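June, bin picking notes, afternoon session

Right, so the wall problem. Wahyudi Mandagi spotted last week that the planner (Skito, the new branch) was throwing away nearly every grasp near the side walls, even ones that any of us would have gone for straight away. I spent the morning in the logs and I think I know why. The collision model for the bin was still padded by 20 mm on every face, left over from when our calibration was rubbish. Add the padding on the wrist and there's hardly any bin left to plan in!

I've dropped the wall padding to 8 mm and left the floor as it was. The wrist padding is a bit harder. The cables aren't in the model at all, we just have a fat cylinder round the flange that's meant to cover them, and of course they don't hang in a cylinder. For now I've split it into 2 smaller volumes, one for the flange and one for the loop that droops round the gripper. It's ugly but the planner seems happy enough with it - solve times haven't gone up in any way I can feel.

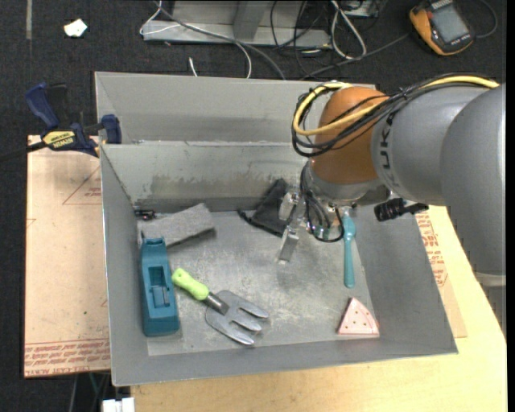

Gripper over the bin, mixed objects. The garden fork and the dark fabric thing are the ones I care about most.

Segmentation next. Oei (our mask service) is lovely on bright things like the green fork handle and the pink wedge, and pretty hopeless on the grey block, which it keeps merging with the bin. Same colour, more or less, and the stains on the back wall don't help. I tried feeding it depth edges as an extra channel and got the block as its own mask, but then it also decided the scuffs on the floor were objects. Raised the minimum height cut-off and most of those went away. The spoon is so flat that I'm worried about losing it too, so don't push that number any higher without checking.

The fork is a different headache. Kanach scores grasps by distance from the centroid of the mask, and for a handle with a broad metal head that's just the wrong place. I want to try weighting by part instead, or at least let it offer candidates along the handle. Wahyudi reckons we can fake it by splitting any long mask in half and scoring both bits. Cheap to try, so I'll do that first.

Planner timeout is set to 60 seconds while I'm debugging - please put it back before anyone runs the Sumstead demo script, it'll sit there looking dead otherwise.

Still to do: push the padding change, rerun the old logs against it, ask Wahyudi where the calibration script lives now.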